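Home | Posts | Chores | Shop Floor | About | Older

Can it do the dishes yet (no)

August 5, 2023, by Ilham Berrada

Filed under: robots, work, complaining

Quick one tonight, I have bread in the oven. My brother in law asked me again when he can buy a thing that empties the dishwasher. He asks every time we eat together. My answer is still not yet, and it's been the same answer for so long that he's started saying it along with me.

But I've been reading and watching a lot of arm stuff lately so let me try to say why, properly, in one place, and then I can just send him the link.

First thing. The jobs that look babyish are the hard ones. Pick up a part, turn it, put it in a slot that fits it. I did that for two years on the packing side at Miller, hinge kits mostly, and I could do it while talking about somebody's wedding. A kit was 43 pieces on the big order. You stop seeing your hands after a week.

Now look at what the arms are practicing on. Blocks! Colored blocks and a board with slots.
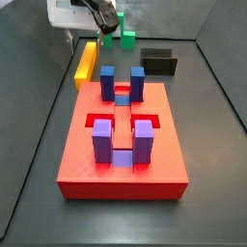
Blue pair at the back, purple pair in front. The greens are still off the board.

Looks like something from a toddler's bedroom and I mean that as praise. It's a kit. Parts that stand up, parts that lie flat, a long one that has to be gripped somewhere sensible. Swap the colors for zinc and you have my old bench at Miller, minus the radio.

What I like about this sort of task is you can't fudge it. A folded towel can be sort of folded. A block is in the slot or it's sitting on the rim of the slot. We had a word for that on the line, "proud", as in that screw is sitting proud, and if the inspector ran her thumb over it and felt it you got the whole tray back.

Second thing, speed. Everybody I know who's seen a video of a robot in a kitchen has seen it sped up. Check the corner, it usually says so, and 10 times is not rare. Put it back to normal speed and you will go and make a coffee. Ismail Alaoui, who I used to share a shift with and who now does maintence at Siregar, has a rule for this: if they won't show you the clock, assume lunch. Siregar has arms, by the way. Good ones. They do one thing each, the same tray, the same spot, all night, and if the tray is over by a finger's width the light goes orange and Ismail gets a call.

So that's the gap really. Fixed job, solved ages ago. Job where the stuff is just lying about on a table any old how, much harder. And a home is ALL stuff lying about any old how.
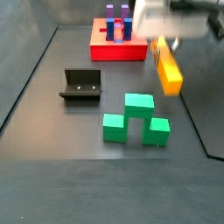 Long yellow piece in the gripper, little green arch waiting its turn.

Long pieces are the ones I'd watch. Try it with a ruler. Hold it near one end and the far end goes wherever it likes, and you fix that without thinking, with your wrist, with your other hand, with your belly if you're me. One gripper has none of that. It has to know where the far end is and keep knowing. Same problem as a wooden spoon or a baguette or the bit of the dishwasher rack that always comes out.

Money, since he'll ask. There was a guy at the Tiltard open day last November quoting 3,000 for a small arm, no gripper, no camera, no software. I said what does it do for that and he said it moves. Fair enough. A friend paid less than that for her actual dishwasher and it washes dishes.

Zeline (the place on the ring road, light fittings) tried one on kitting and I got to stand and watch for an afternoon. They wanted 50 trays by close. They did not get 50 trays. I won't say the number because the woman running it was nice to me and gave me a biscuit. But the failures were interesting! Never the thing I'd have guessed. It'd do the fiddly clip beautifully and then get in a muddle over a plain flat plate, becuase a flat plate gives you nothing to grab.

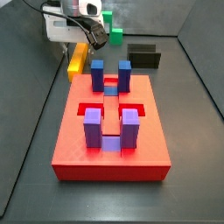 My own test for a chore robot, if anyone's asking, is the cutlery drawer. Mixed sizes, things that only go one way, things that nest, and a tray with a place for each. It's why I don't laugh at the block boards, with two uprights and a flat one seated low between them, dark blue at the back and then the same again in purple up front. That's forks and spoons. That's my drawer with the difficulty turned down, and turned down is the right place to start. I'd only want to see it done from a mess next, everything tipped out of a bag first.

So when. I don't know. I'd say shop floor before kitchen, easily, as at work you can at least tell people to put the box down in the same place. Try telling my family that. And folding before dishes, as nobody cries if you drop a towel.

Ismail thinks I'm too soft on all of it and that he'll retire before an arm can pack a hinge kit out of a loose bin. Could be. He has nine years to go. I've got a dinner riding on it.

Right, bread. More on the Zeline afternoon when I find the notebook, I wrote down all the clip sizes and I want to do them justice.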